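4.3 Setting the odometer on the Flirkell trail counter

Applies to handlebar units with firmware 2 or later. Fit the spoke magnet (section 4.2) before you begin.

1. Press and hold MODE until the wheel symbol flashes.
2. Select the unit of distance with the + key. Press MODE to confirm.
3. Enter the wheel size code from the table on the inside cover. If your tire is not listed, use the roll-out method in Appendix B.
4. Spin the front wheel by hand. The speed reading must change within one turn. If it does not, move the sensor closer to the magnet and repeat.
5. Press MODE and + together to store the setting.

NOTE: Changing the battery erases the wheel size code but keeps the total distance.

CAUTION: Do not tighten the sensor bracket with power tools. The clamp cracks under excess force.

4.4 Checking calibration

1. Choose a straight, level paved path with a measured length of 500 meters.
2. Inflate the tires to riding pressure.
3. Reset the trip distance at the start mark.
4. Ride to the end mark without weaving and read the display.
5. If the reading is high, lower the code one step. If it is low, raise it one step. Repeat the run.

CAUTION: Do not watch the display while moving.

3 comments | 12 shares

Related items
Flirkell sensor bracket, replacement
Mumar spoke magnets
Appendix B: Roll-out method

Contact Drikedholm Support | Back to top
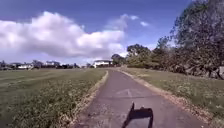
Fig. 4-6. Straight paved path with a worn arrow marking.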